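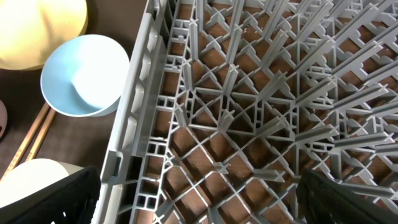

# Questions about the Niltden ceasefire monitoring

Last updated: 25/06/2024

We receive many letters from readers who follow our reports from the Wekik valley. Zubaida Kiani and Tatiana Sýkora have written these answers together. If your question is missing, please send it to us by the contact form.

**What was agreed in January?**

The two sides signed a text of four pages in the town of Niltden. They promised to stop firing, to move heavy weapons 30 kilometres from the line, and to let observers travel on the valley road. The text says nothing about the final status of Wekik. This was left for later talks, and no date for them is written anywhere.

**Is it a peace treaty?**

No. It is a ceasefire with monitoring. Many newspapers used the word "peace" in their headlines, and we also did it once, in a caption which we have corrected.

**Who are the observers?**

There are 50 of them, from countries which both sides accepted. They carry no weapons. They work from the old customs house in Niltden and go out in small teams, usually in the morning.

**Can the observers punish a violation?**

They cannot. They write a report, and the report goes to both delegations on the same day. The delegations then have the right to answer in writing. Some of these answers are longer than the report itself.

**Why do your numbers of displaced people differ from the official ones?**

The valley administration counts only families who registered at its office, and gives the number of 800 people. Tatiana spoke with families who stay with relatives and did not register, so we believe the real number is higher. We do not publish our own total, as we could not check it well enough.

**Is the Wokgate crossing open?**

It is open for people on foot and for medical cars. Lorries must still use the northern road, and the drivers told us that they wait there nearly 4 hours. The opening times change often – please do not plan a journey from this page.

**Why do you not name the soldiers you interview?**

Most of them asked for this. We know their names and units, and a second editor has seen the notes.

**What is the "Hattori line"?**

It is the line on the map attached to the agreement. The same line was used in an older survey, and the name stayed. In some villages it passes between the houses and the fields, and permits for farmers are still under discussion.

**May I republish your reports?**

Yes, if you keep the names of the authors and do not shorten the quotations. For photographs please write to us first.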